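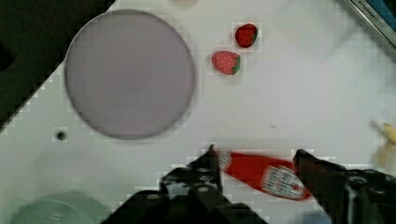 Page last changed: July

Section 4. Setting up the Jitelton kitchen scale

Read this section before you weigh anything for the first time. It covers the Jitelton with the Teltix display. Owners of the older Jida display should use section 5, as the buttons are in a different order.

4.1 Choosing a place

The scale needs a hard, level surface. A table or worktop is suitable. A tablecloth, chopping board or rubber mat is not, and readings taken on one can drift by several grams. Keep the scale away from the hob, from open windows and from any fridge or mixer that shakes the worktop when it runs.

Wipe the surface before you put the scale down. A crumb under one foot is enough to tilt it.

4.2 Fitting the batteries

1. Turn the scale over and rest it on a folded towel.
2. Slide the battery cover towards the Alarcón maker's mark until it clicks.
3. Pull out the paper tab and throw it away.
4. Fit the batteries as marked inside the compartment.
5. Close the cover and turn the scale the right way up.

Caution: do not press on the weighing platform while the scale is upside down. The sensor sits directly behind it and can be bent by hand.

4.3 Setting the zero

1. Make sure nothing is on the platform.
2. Hold the ON key until all parts of the display light up, then let go.
3. Wait for the display to settle at 0. This takes up to 8 seconds.
4. If it shows a dash, the scale is not level. Turn the front feet until the dash goes out.

4.4 Checking with the test weight

The 100 g test weight is in the small bag with the spare feet.

1. Set the zero as in 4.3.
2. Place the test weight in the middle of the platform.
3. Read the display. A reading of 99, 100 or 101 is correct.
4. If the reading is outside this range, hold CAL until it flashes, leave the weight where it is, and wait for the beep.

Note: handle the weight by its knob. Grease from the fingers builds up over time.

4.5 Weighing with a plate or bowl

1. Put the empty plate or bowl on the platform.
2. Press TARE. The display goes back to 0.
3. Add the food and read the weight.
4. To add a second item, press TARE again first.

The weight of the plate still counts towards the limit of the scale. With a bowl of 1,038 g on the platform, you can add up to 2,856 g of food before the display shows FULL. Take the load off straight away if this happens.

Soft fruit should be weighed in one go where possible. If you add it piece by piece, very small changes may not show until the next whole gram.

4.6 If the display goes blank

The scale turns itself off when it is left alone, and the tare is lost. Press ON, take everything off, and start again from 4.3. If the display stays blank, check the batteries and then see section 9.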